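Home Skip to content Kitchen Laundry Workshop Letters Search

Training Your Kitchen Helper: What I Learned With the Bimura Kit

A good many of you wrote in after my January column on sorting out the spoon drawer, and more than one reader wanted to know if those robot helper kits are any use in an ordinary kitchen. I've had the Bimura starter kit at home for 4 weeks now, so here are my thoughts, along with a few tips I wish had been in the box.

For anyone who hasn't come across it, Bimura sells a service more than a gadget. They send you a hand-held gripper with a camera on it, you do your chores with it while it records, and the recordings go back to Pronby, the firm that does the teaching side. Later on, an arm in your kitchen is supposed to do those same chores the way you like them done. My arm hasn't been delivered yet, so please take this as a review of the first half only!

Start with something dull. I was dying to show it my pie crust, but Nosipho Jacobs at the Bimura help line talked me out of that and into the utensil holder, and she was quite right. Picking up, setting down, moving a thing over a little: you want plenty of those before anything with flour in it. The plan asks for 100 short recordings of each chore, which sounds dreadful, but I did mine in little batches while the kettle boiled and hardly noticed. 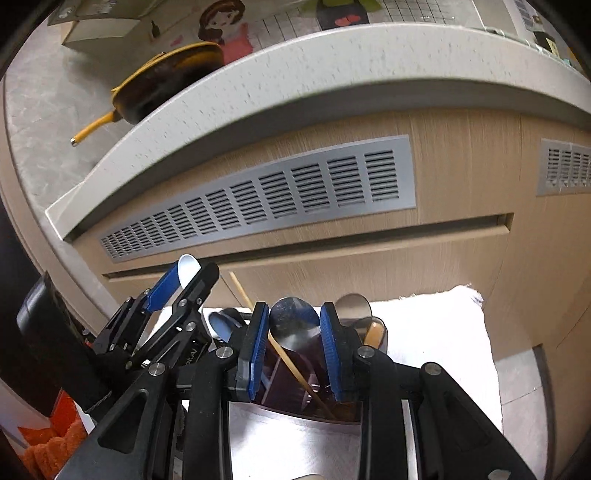

Lay a towel down first. A thick one gives a holder full of spoons a soft landing if you let go too soon (I did, several times, and the cat has not forgiven me), and it saves the counter or floor from scratches. Tuck the edges flat, though, or the fingers will pinch the towel along with whatever you're lifting.

Go easy on how much you put in the holder. Long spoons and chopsticks lean every which way, and it's so easy to squeeze one when you meant to take hold of the container. I'd begin with just a few pieces and add more once your hand has learned the width of the jaws. Slow down as you close them, too. I found that breathing out helped, silly as it sounds.

Wipe the finger pads with a damp cloth and a drop of dish soap after every batch. Cooking grease gets on everything in my kitchen, and a slippery pad is a nuisance. Dry them well before you put the thing away.

Now, the grumbles. The gripper gets heavy after a while, and my wrist was sore that first week. The instructions are written for somebody younger than me with better eyes. And the price is steep: I paid 1,412 dollars for the kit and the first year of service, with the arm rented on top of that. Prendergast has a cheaper kit, which my neighbor Sevim Dağdelen tried and sent back, mostly over the charging stand.

Would I buy it again? I think I would, if my hands were any stiffer than they are, and I'll write again when the arm has had a go at my dishes. Meanwhile, if you've tried one of these yourself, do send me your own tricks, especially for wet glasses, which I haven't had the nerve to attempt.

Home Kitchen Laundry Workshop Letters Back to top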